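Garden Birds and Other Visitors: Field Observation for Beginners
Handout 4: Water, and who turns up for it

Recap from last time

We finished with feeders, and with the sad truth that most of what you put in a feeder is eaten by something you did not buy it for. Water is cheaper and the clientele is broader. It also gives you a fixed spot to watch, and a beginner needs one badly. Chasing a goldcrest round a conifer is a fine hobby but produces very little in the notebook.

What birds want from water

They want to drink and they want to bathe, and the two are separate activities with separate entries on your sheet. Drinking is quick. Most garden birds scoop and tip the head back; pigeons put the bill in and suck, like a child with a milkshake. Bathing takes longer, makes a mess and leaves the bird heavy and slow, so it will usually look about a good deal before it starts.

Depth matters more than anything the catalogues mention. A blackbird is happy in a few centimetres. A wren wants less than that, and a sloping edge or a flat stone to stand on. 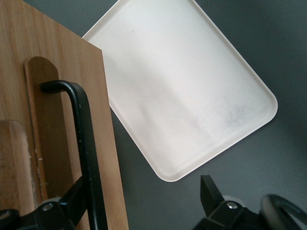

Containers cause more argument on this course than identification does. Every year somebody asks whether they must buy the stone pedestal with the cherub. You need not. A shallow vessel with a low rim will do, and a white plastic tray with rounded corners, raised only slightly round the edge, is the right general shape. Pale plastic shows every smudge and speck, which is a nuisance in the kitchen and handy in the garden, where it tells you when to get the brush out. Smooth plastic is slippery for small feet, so scatter gravel over the bottom or put in a stone. Set it within a short flight of a bush, but not so close that next door's cat can use the bush as well.

Cleaning

Scrub and refill daily in warm weather, and wash your hands afterwards. Keep one brush for the purpose and do not let it back indoors. If you see fluffed-up, listless finches at the water, take it in, clean it and leave it dry for a couple of weeks. Trichomonosis spreads at shared water and food, and kindness does not disinfect anything.

The Dilutport count

The figures we use in class come from the Dilutport allotments, where past students have kept a watch on one pond and two dishes. The running total stands at 3,575 visits. Of these, 297 were entered as "small brown bird", a species not found in any field guide. Please do better. If you cannot name it, write down the bill shape, the leg colour and what it was doing, and we can often work it out afterwards.

House sparrows lead by a long way. They arrive in gangs, bathe in gangs and leave all at once for reasons they keep to themselves. The best single session was in April, when a pair of grey wagtails stayed at the pond for 55 minutes and the observer ran out of paper.

Keeping the sheet

Use the Cirnex recording sheet, one line per visit. A bird that leaves and comes back is a new visit, even if you are sure it is the same robin. You are not sure it is the same robin.

Write down the start and finish time even when nothing comes. An empty hour is a result. It is also a long time on a folding stool, so dress for colder weather than the forecast promises and bring something to eat that does not rustle. 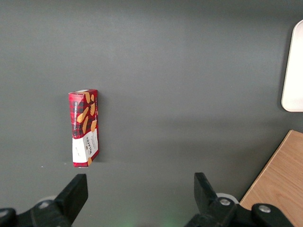

Before next session

1. Watch one water source for an hour, ideally soon after dawn. Late afternoon is allowed for those with a strong attachment to bed.

2. Record drinking and bathing separately.

3. Make one sketch of a bathing bird. It will be terrible. Bring it anyway.

4. Read the Bošković chapter on feather care, at least as far as the preening diagrams. The later part on feather mites is optional and best not attempted over lunch.

Binoculars: the course has a few pairs of the old Konicos to lend. The focus wheels are stiff and the straps have seen things, but they work. Sign them out, and sign them back in.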